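The purchasing file for the Brukmont site opened in April 2022 with a single line: replace two-arm cells, quantity to be determined. The planner at Pastano had a budget for 30 cells and a request for 48. 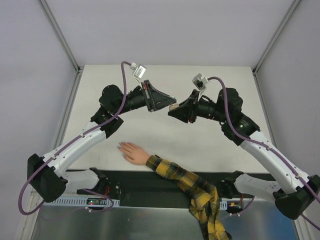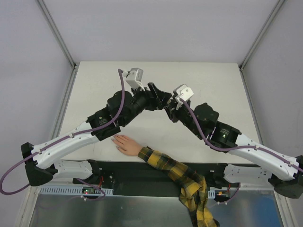

Each cell took 2 arms, 2 grippers and a run of purple cable that Kettunen billed by the meter. The planner entered the cable separately - last year it had been buried under "misc." and overran. Spares went on line 384. The Cistine quote was lower but excluded mounting brackets and expired in December.

At six the lights on the planning floor switched off by timer. The planner waved an arm, got them back, and changed 48 to 30. Then the planner moved the other 18 to the next fiscal year, saved the sheet, and began the freight estimate.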